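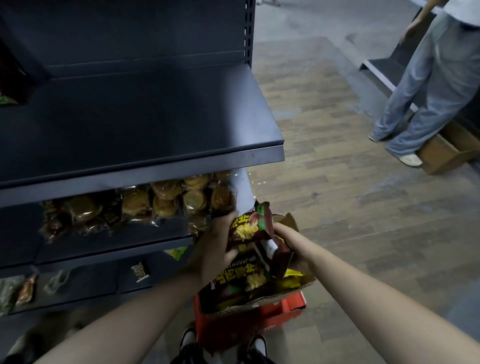 Shelf rules for people who want robots to learn from them

I spent most of August writing the restocking guidelines for our little project at Stustov, and I have opinions now! We record people filling store shelves so a robot arm can learn the job later, and the first version of my rulebook was 101 lines long. Colleen Desjardins read it on her lunch break, handed it back and said, "Did you write this for humans?" Fair.

So I cut it down. The new one has four rules, and I'll go through them because two people have already emailed me asking.

Hands stay in view. If you're pulling snack packets out of a box, keep both hands where the head camera can see them until the packet is down. Looking away at the next shelf while your fingers finish the job is what every good stocker does (I do it too), and it's useless to us.

The box goes close to the shelf, up on a crate if you have one. We had folks bending all the way to the floor for every packet, and half of each recording was knees.

Two packets at a time is fine, but set them down one after the other. Ikechukwu Oyewole fought me on this one. He wanted single packets only, nice and clean, easy to label. I said real stockers grab two, and a robot that has only ever seen one at a time is going to be slow forever. We argued about it until 6 in the evening and I won, mostly by being hungrier and louder.

Leave other people's shelves alone. Two people can work the same aisle, but each one sticks to their own unit and their own carton. Reaching across gets you a recording with three arms in it, and somebody (me) has to go through and mark whose is whose.

We have 646 recordings from the Pavanville site under the old rules and I'm still deciding how many to keep. I checked 130 of them last night with a bowl of noodles and threw out more than I wanted to.

Next up is what to do about torn carton flaps. Colleen wants them cut off before you start. I say leave them on, real cartons have flaps, but she has a draft going and I've promised to read it first.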